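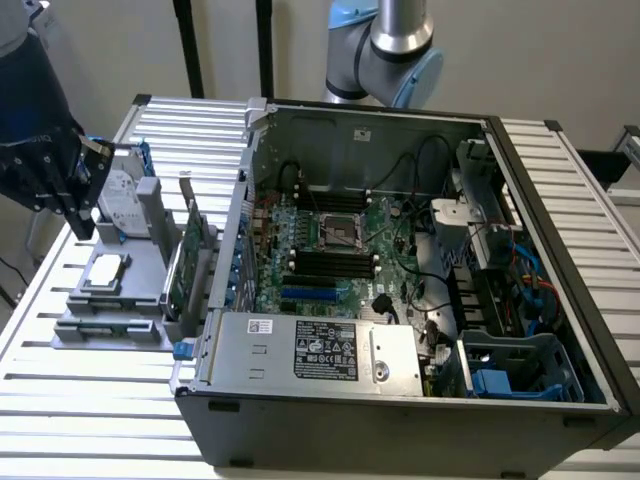

The left hand reaching down toward a hard drive in the parts fixture. CPU socket still empty.

Gallery: the Zurkex bench kit, under review

Gomov sells the Zurkex as a complete station for taking desktop computers apart and putting them back together. The brochure uses the word "effortless" 13 times. I have had the kit since May, and some effort has been made, much of it mine.

You get two arms, a jointed hand, a slatted aluminum bench, and a license from Boiko for the software, which renews yearly whether or not you have forgiven it. The list price is set "on application," a phrase that has never once meant cheap.

A few notes to go with the photo.

The fixture: 3D-printed, gray, and the best thing in the box. Drives and cards each get a place to sit. Gomov will print you a new layout for 400 dollars, or you can do what I did and ask Oriana Ocampo at Endudby, who drew ours over lunch.

The hand: plenty of joints, plenty of tiny screws. The manual wants the screws checked every 16 hours of running time. Buy a good screwdriver and a comfortable chair.

The tower: lay it on its side with the panel off before you start. Removing the panel is listed under "planned features."

Cables: still the enemy. The arms are rated for 4000 cycles between services, and I assume none of those cycles involved a SATA cable with opinions.

Support: prompt, polite, and fond of suggesting a restart. Twice it worked — I have chosen not to tell them.

I would keep the fixture, keep the bench, and haggle hard over the license. The loan unit goes back on 28th December, and I have already started looking for the foam inserts.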